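Wie baut man einen Roboterarm, der zugreifen kann?

Hast du schon mal versucht, mit dicken Winterhandschuhen einen Keks aus der Packung zu holen? Dann weißt du ziemlich genau, wie schwer es ein Roboter hat! In der offenen Werkstatt Grusterley wird seit Juni an einem Arm gebaut, der Sachen vom Tisch nehmen und in eine Kiste legen soll. Sein Name ist Priltitau. Den hat sich Oskari ausgedacht, und keiner weiß, was er bedeutet.

Schulter, Ellbogen, Handgelenk

Streck mal deinen Arm aus und beweg ihn langsam. Du kannst ihn in der Schulter drehen, im Ellbogen knicken und am Handgelenk kippen. Ein Roboterarm macht das ganz ähnlich. In jedem Gelenk steckt ein Motor, und jeder Motor braucht zwei Dinge: Strom, damit er Kraft hat, und Befehle, damit er weiß, wohin. Beides kommt durch Kabel. Die müssen lang genug sein, sonst ziept es, wenn der Arm sich streckt -- so wie bei einem zu engen Pulli.

Ganz vorne sitzt der Greifer. Deine Hand hat fünf Finger, aber viele Roboter kommen mit zwei aus. Probier es selbst: Nimm nur Daumen und Zeigefinger und heb damit einen Stift auf. Geht prima, oder? Und jetzt eine Apfelsine. Schon kniffliger!

Wie fest ist fest genug?

Ein rohes Ei hältst du vorsichtig, einen Hammer richtig fest. Darüber denkst du gar nicht nach, weil deine Haut dir ständig meldet, was sie spürt. Ein Roboter muss das erst lernen. Manche Greifer messen, wie viel Strom ihr Motor gerade zieht. Drückt der Greifer gegen etwas Hartes, muss der Motor sich anstrengen und braucht mehr Strom. Daran merkt der Computer: Aha, da ist was!

Marjatta Koskela schreibt in der Werkstatt das Programm dafür. Ihre erste Fassung hatte 679 Zeilen, und der Arm griff 14 Mal hintereinander daneben. Beim nächsten Versuch klappte es, und alle haben geklatscht. Der Fehler war winzig: ein Minus, wo ein Plus hingehörte.

Knisterkram ist schwierig

Besonders spannend sind Dinge, die keine ordentliche Form haben. Ein Bauklotz sieht immer gleich aus. Zerknüllte Alufolie hat überall Knicke, und jeder davon glitzert anders, je nachdem, woher das Licht kommt. Für eine Kamera ist das ganz schön verwirrend. Wo hört die Folie auf, und wo ist bloß ein heller Fleck?

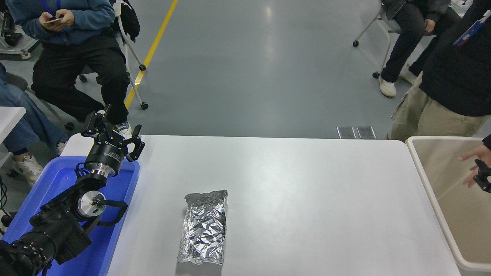
Bau-AG der offenen Werkstatt Grusterley

Das silberne Folienpäckchen auf dem weißen Tisch ist so ein Knisterding. Schau dir am Arm die beiden Finger an: Sie sind weit gespreizt und haben kleine Gelenke, fast wie deine eigenen. Rechts vom Tisch steht die beige Kiste.

Probier es zu Hause aus!

Du brauchst eine Grillzange, ein Stück zerknüllte Alufolie und eine Schüssel. Mach ein Auge zu und leg die Folie mit der Zange in die Schüssel. Mit nur einem Auge kannst du Entfernungen viel schlechter schätzen. Danach nimmst du beide Augen und vergleichst. Oskari Aaltonen hat auf diese Weise 11 von 16 Versuchen geschafft -- schaffst du mehr?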